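Lindsay, Feb 22, 2024. Hi all, Rocío Riquelme here, with happy news from Niteo! Our picture framing evenings are back, and I've been fussing over the big marble-look table all week (I love that table).
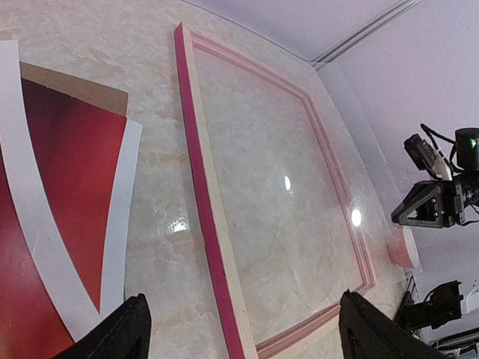
Bring any flat artwork you like and we'll find it a frame, pink edges and all if that's your thing! Isla Kinnear is taking bookings now, and there are 86 places, so do write to her soon.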